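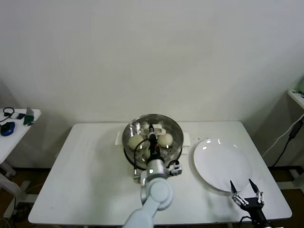 Trudton Steamed Bun Set

README, last edited Fri 23 February

What you get

155 short recordings of one small kitchen job: four steamed buns, one steamer, one plate. The buns go from the basket to the plate or from the plate to the basket. The folder name says which. In 11 of the recordings the glass lid is part of the job too, and those sit in their own folder, lid_handling.

Why it exists

The old Rameck notes claimed that moving buns was "a solved serving task." I doubted that then and I doubt it now. A steamed bun is soft and has no good side to hold it by, and a basket wall gets in the way of anything that wants to come at it from the side. If your numbers on this set look perfect, check your scoring before you tell anyone.

The things on the table

Steamer: stainless steel basket with a perforated bottom, side handles on the cooker. The rim and inner walls are shiny and throw bright spots under overhead light. People have asked for a matte basket. Real kitchens mostly have shiny ones, so the shiny one stays.

Lid: clear glass with a steel rim and a cream-colored handle near the middle. You can see the tabletop through it, and anything that relies on finding the lid by its color will have a bad time.

Plate: round, white, on a white table.

Buns: pale, plain, four to a recording. The fillings were not written down. I don't think it matters, but I can't prove that it doesn't.
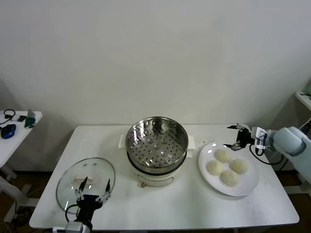
Labels

Each recording has a start count and an end count for the basket and for the plate. There is also a "damage" field with three values: none, dented, torn. Treat it with suspicion. Two people filled it in and they disagreed on 13 recordings, mostly over what counts as a dent. Both answers were kept.

There is no label for "done well." The Caldeira version had one, and as far as I can tell it meant that whoever was labeling liked the look of the plate.

Known problems

— One room, one table, one kind of bun. Do not call a result on this set "kitchen ready."
— The table was not wiped between recordings. Crumbs are part of the data.
— Nothing was measured for heat or moisture. Please stop asking whether a fresh bun is harder than a day-old one; this set can't tell you.
— File times in the Galtville copy are off by 2 hours. The order within each folder is right.

Changes

June: lid_handling split out from the main folder. No recordings added or removed.
February: damage field rewritten, both sets of answers now included.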